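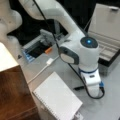 Last updated: 13/07/2021
Reading time: 5 minutes

I've wanted a robot arm since I was about nine, so you can take everything that follows with a pinch of salt. The Kulex desktop arm is the first one I've had on my own table for longer than a trade show demo, and I've been using it most evenings since it came. I paid for it myself, second-hand prices being silly at the moment (new it's well over £1000, and that's before you add the gripper).

Setting up was easier than I'd feared. The base sits flat on the table, you plug in the blue connector low down at the back of nowhere in particular, hold the button and wait for the light on the shoulder to come on. Mine took 15 minutes from opening the lid to the first wave, and most of that was me hunting for the right page in the manual. The manual, by the way, is dreadful. It's been translated by someone in a hurry and it calls the elbow "the second neck" all the way through, which I now do as well.

So what's it like to use? Lovely, mostly. You can teach it by hand: loosen the joints in the software, push the arm where you want it, save the point, push it somewhere else, save that. My first proper job was picking up a little orange piece and putting it into a rack, and I had that going before bedtime. It's quiet too, quieter than my old Gaswood by a mile. The Gaswood whined like a dentist's drill and I could only run it when the house was empty.

I do love how it looks. White with grey trim and that thin blue ring round the base – very smart, and it shows every fingerprint. Keep a cloth handy.

Now the grumbles. The cable. It runs down the outside of the arm and loops round the base, and there's plenty of it. If you're teaching a move that swings right round, you have to think about where the slack is going, and I've snagged it twice. The Inthanon arm hides its wiring inside the links and I don't see why Kulex couldn't do the same at this price. Clips help a bit. I bought a bag of them and stuck them on in the wrong places first.

The gripper is the other one. Fine with blocks and anything chunky, much less fine with thin things. It will hold a pen if you put the pen between the fingers for it, but getting it to pick one up off a flat surface drove me up the wall. Bongani Mabuza at the maker club told me to wrap the fingertips in a strip of bicycle inner tube, and that made a big difference. I'd still have liked softer tips in the box.

Software: it's all right. The drag-and-drop editor is friendly and my daughter got the hang of it before I did. Saving is odd though. It names every routine for you, so I've got a list that goes up to "Move 143" and no idea what half of them do. I keep a spiral notebook going now and write things down like it's the eighties. There was an update in December that was meant to sort the naming out and it only changed the colour of the buttons.

Support gets a thumbs up from me. I bought through Pravotora, sent them a moan about a missing hex key and had one in the post the next morning, no fuss. They also answered a fairly daft question about the power brick without making me feel daft.

Would I buy it again? Yes, I think so. If you only want to move blocks about and learn the basics, get something cheaper and spend the change on a decent table. If you want an arm you can leave out and come back to after work, this is a really nice one. Four stars, and I'd go to four and a half if they sorted that cable.

Next job is getting it to sort my screws by length. I'll update this if it works!

Related reviews
Inthanon Mini: six months on
Gaswood Mk 2 arm, is it worth it used?
Pravotora parts and spares: how quick are they?
Cable clips and sleeves for desktop robots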